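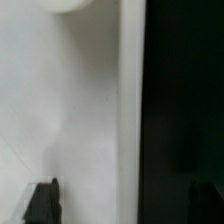
The Quiet Pull of Cultum

I've put an embarrassing number of evenings into Cultum, and I'm still not very good at it. It's a farming game, sort of. You get a muddy valley, a van that won't start in the rain and 500 coins, and then it leaves you to it. My first crop was beetroot. I planted the lot, forgot the drainage and watched most of it rot while I was off trying to buy a second-hand goat.

The valley is called Plaseck, and it has a market town at the far end where everybody seems to be slightly cross with you. I love it there! The woman on the seed stall puts her prices up if you haggle two days running, and I spent a whole in-game spring walking the long way round to avoid her (the long way goes past the mill, where there's decent fishing, so it wasn't wasted).

Cultum comes from Boltotton, a tiny studio that used to make puzzle games for phones. I had a long call with Brândușa Moldovan, the lead designer, who grew up near an orchard and has strong feelings about pruning. "We had a version where you could prune with one click," she told me. "I hated it. Bogdan hated it. We took it out on a Sunday night and didn't tell the publisher until it was done."

Bogdan is Bogdan Vasiliu, who wrote the weather. There are 29 kinds of rain in the game. I asked whether anyone could tell them apart and he sounded a bit hurt, so I've been paying more attention. There's a thin sideways one in autumn that's brilliant for cabbages and terrible for the van.

The part that's kept me going is the village league, where your harvest gets scored against other players in your group. Mine includes Latifa Bensaid, who I used to share an office with, and she is ruthless. Last season she finished on 2,305 points and I finished on 2,132, and I'd been ahead until the final week, when I lost a whole barn of onions to damp. She sent me a picture of an onion. I haven't replied.

It's not all lovely. The menus are fiddly on a controller, the goats get stuck behind gates, and saving only happens when you sleep, so you do need to plan your bedtime around your character's. A patch is due later in April that should sort the goats, at least. I've just cleared the bottom field and I'm going in on leeks.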